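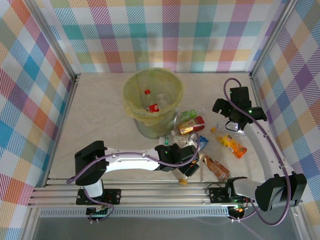 Fig. 1. Sorting exercise, mid-task: lined wastebasket, two bottles inside, the rest still on the floor.

Household Materials and Waste, Unit 8
Handout: What's in the Basket?
Instructor: Nikola Perić

Welcome back! Last unit we talked about where trash goes once the truck has picked it up. Now we go back to the very first step, the one that happens at home in two seconds without anyone thinking much about it - the moment a drink container leaves your hand. I love this unit, and I hope by Monday you will be looking into every wastebasket you pass.

Please have Fig. 1 next to you while you read.

1. Drink containers are a family, but a mixed one

Look at how much variety there is in such a small spread. There is a red and gold juice carton lying at an angle, a smaller blue-and-white carton, an orange juice bottle, a bottle with a brown label, a white squeeze bottle on its side. To most people this is all one thing: "empties." For sorting purposes it is several things.

Cartons. A typical juice carton is layered. Paperboard gives it stiffness, a thin plastic film keeps the liquid in, and cartons made to sit on a shelf unrefrigerated usually have a layer of aluminum foil too. Some towns take them and some do not, so check your local list before you answer question 2.

Clear bottles. Most clear drink bottles are PET, marked with a 1 in the little triangle on the base. Clear PET is the easiest plastic to find a second life for!

White and opaque bottles. Often HDPE (a 2 in the triangle), but please turn the bottle over and read it. Color alone will fool you. Our class set from Flesthorpe has 216 containers in it, and 15 of them were in the wrong bin last term for exactly this reason.

Flexible packages. The green plastic package right beside the basket belongs to a different group again. Thin packaging can wrap around the rollers at a sorting plant, and many programs ask you to keep it out.

2. Caps

Find the red cap in the basket, then the yellow one down near the rail. Caps are usually made of a different plastic from the bottle (polypropylene is common). Older advice said take them off. Many programs now say empty the bottle, put the cap back on and recycle both together, as loose caps are small enough to fall through the screens. Again, your local list wins.

3. Labels

Labels come in paper, plastic film and full shrink sleeves. A sleeve that covers most of the bottle can confuse an optical sorter, which reads the sleeve and misses what is underneath. Go through the labels you can see in Fig. 1 - red, green, orange-yellow, brown - and think about which ones you would want to handle before deciding.

4. The liner

The yellowish-green bag is folded over the rim of the basket, and that fold does real work. It keeps the bag from sliding down when something heavier drops in. Try it at home with and without! One caution: a bag that is fine for trash is often not welcome in the recycling, where containers usually go in loose.

For next time

1. Make a table with three columns: item, likely material, where it goes in your town. Fill in one row for each item in the figure, including the two already in the basket.
2. Mark every row where you had to guess, and write what you would check on the real object.
3. Save your own drink containers for one day and bring them in, rinsed. Bags are in the cupboard in room 368.

Reading: the Skuro booklet, chapter on packaging. Skip the part on glass, we do that in December.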